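README for the Priscombe chair set

Last touched 3/29/24 by me, Garba Oyewole. If something in here is wrong, it's my fault and you should write to me before you build on it.

What's in the folder

This is a small set of pictures and notes on one activity: putting a chair with a writing tablet back where it belongs. I started it in December as a side piece of Priscombe, our bigger collection on everyday room tidying, and it kept growing until it needed its own README. There are 117 sessions in the release and 1,527 still pictures. Every session has a short text note too, typed by me, usually with tea in the other hand, so please forgive the spelling.

Why a chair? Well, I've spent a good part of my life in rooms where people stand up, leave the chair wherever it ends up, and go home. Moving it back sounds like nothing at all, and then you try writing down what "back" means and you're there for an hour! Close to the desk, sure, but how close? Facing which way? With the tablet up or down? I wanted a set where those questions have written answers, even if you end up disagreeing with mine.

The chair

It's a black office chair on casters, with a mesh back, a padded seat, armrests, and a flat folding panel for writing on. I call the panel the tablet everywhere in the notes (not the electronic kind, sorry, I know). Some of my early notes say "board" or "flap" and I never went back to fix them all. Treat the three words as the same thing.

The tablet is the part that makes this chair more interesting than a plain one. Folded up, it stands beside the arm and adds height on one side. Let it hang and it takes up space at the front, right where your knees would go. So a chair that looks nicely parked from behind may still be a nuisance to sit down in, and I've tried to make the notes say which it is.

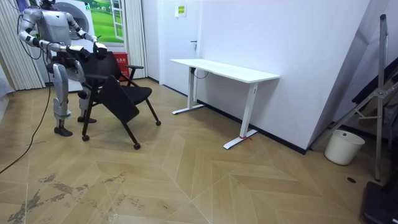
Chair tipped back on some of its casters, tablet hanging down in front of the seat.

A tipped chair gets its own tag, "tilt", because people using the set kept asking me whether it counted as moved. My rule is that it doesn't. A chair is moved when it's standing in a new spot, and anything before that is handling. You'll find "tilt" on plenty of pictures that have no "moved" tag, and that's on purpose.

The room

There's a washing machine in it, and a poster with green grass and blue sky, and white blinds. The floor is pale wood and the desk is white. I mention the colors because a black chair on a light floor is about as easy as it gets for picking out an outline, and if your own rooms have dark carpet you should expect to do worse than you do here. I'd love a second room some day – preferably one with a rug – but I only had the one.

How the notes are written

Each note starts with where the chair is compared with the desk, then which way the seat faces, then the tablet. I always say left and right from the point of view of the picture, never of somebody sitting in the chair. I messed this up in the first 50 notes and had to redo every one of them, so if you have a copy from before the fix, please throw it out.

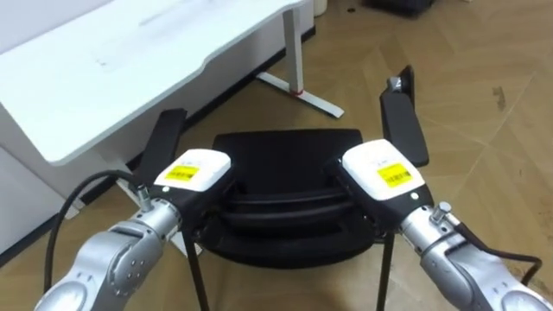 Hands on the chair get a tag as well. I use "near" when something is right by the armrests or the back and "hold" when it clearly has a grip. When I can't tell, I write "near" and leave it there. I went back and forth on adding a third tag for the in-between cases and decided against it, mostly for the sake of my own sanity. If you want finer labels, the pictures are all there and you're welcome to do your own pass.

The tablet tag has three values:

up – the panel is standing beside the arm
down – the panel is hanging or lying in any lower position
unsure – I couldn't see enough of it

Yes, "down" is sloppy. It covers a panel that's flat across your lap and one that's dangling at an angle, and those are pretty different if you're the one trying to sit. I plan to split it in the next version. In the meantime the free-text note nearly always says which one I mean.

Views from behind and above

A lot of the set looks down over the backrest, and it took me a while to get used to it. The top bar of the back is the closest thing to you and it's wide, so it's very tempting to use it as the position of the whole chair. Don't! I used the middle of the seat cushion for every position note, and the two can disagree quite a bit once the chair is turned.

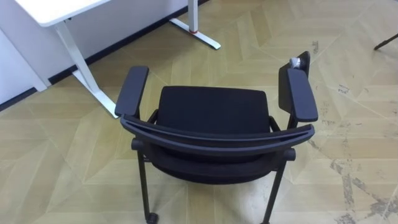 The casters are the other headache. From up there you mostly get legs and maybe a wheel, with the rest hidden under the seat, so I never tagged caster direction. A friend at Rirnard asked for it and I had to say no. You'd be guessing most of the time, and I'd sooner have a blank column than a made-up one.

Small things on the tablet or the desk aren't labeled either. If something is sitting there, it may get a word in the free text, or it may not, depending on how awake I was.

What counts as tidy

For this set, a chair is tidy when all of these are true in the same picture:

1. It's standing on its legs, with no tilt.
2. The seat faces the desk, or near enough that you'd leave it alone.
3. The tablet is up.
4. You could still walk past it without turning sideways.

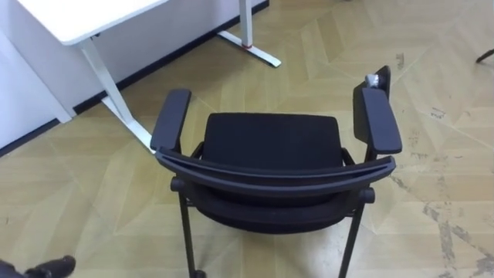
5. The legs are clear of the desk's foot.

Number five came in late, when I noticed I was marking chairs as tidy that would bump the desk as soon as someone rolled them. Anything I couldn't judge on number five is marked "unsure" and left out of the tidy group.

Known problems

The tidy list is my taste and nobody else checked it. I did relabel 100 pictures a few weeks later without looking at my old answers, and most of the changes were in number two, the facing rule. If you're going to distrust one column, pick that one.

Session names are a mess. The older ones start with "kong" because that was the name of the shared drive I was saving to, and the newer ones start with "plurker" after the little sorting script I wrote. Kong and Plurker sessions are otherwise the same kind of thing, and you can mix them freely.

Using it

Use it for whatever you like, and please keep this file with the pictures if you pass them on. Fixes are very welcome. Send me the session name, the picture number and what you think it should say, and I'll get it into the next version.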